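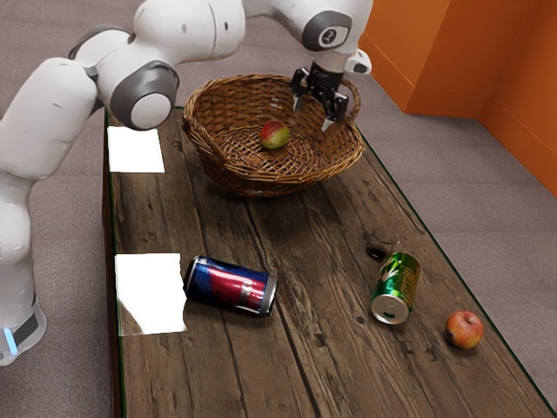 Arnix Finds and Fixes Gripper Release Fault in Clerkia Table-Clearing Software

February 17, 2024 – Arnix today published its full report on a fault that made the Clerkia arm controller open its gripper too early while carrying fruit. The fault showed up in simulation, no hardware was involved, and we're really pleased with how much the team learned from it!

Clerkia is trained to sort mixed household items on a simulated table, with fruit going to a basket. In a test set of 394 runs, the gripper let go before reaching the basket in 43 of them. Cans were never affected. Apples sometimes were, and mangoes were the worst by far.

"My first guess was friction, and I was wrong," said Yakubu Sani, who led the investigation. "I spent two days tuning contact settings before I looked at the close-up views, and there was the answer in the skin."

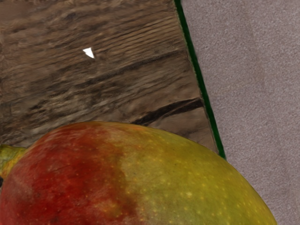 A mango that is deep red on one side and yellow-green on the other was being read as two objects. When the wrist turned and the second color came into view, the controller decided it had picked up the wrong item and ordered a release. The safety check that should have blocked a release away from the basket, a module called Sirko, was reading an old wrist position and let the order through.

Both problems are now fixed. Clerkia keeps one identity for an object from grasp to drop-off, and Sirko refuses any release order if its position data is stale. The updated version went through 241 new runs with no early releases, 110 of them using two-colored fruit.

"Finding this on a virtual table is the best kind of bad news," said Babatunde Chukwu, head of testing. "I can't wait to see what the next round turns up."

Physical trials at our Ristano lab stay on hold until August, when the stale-data check will be tested on a real arm for the first time. The report and the run logs are available from Arnix on request.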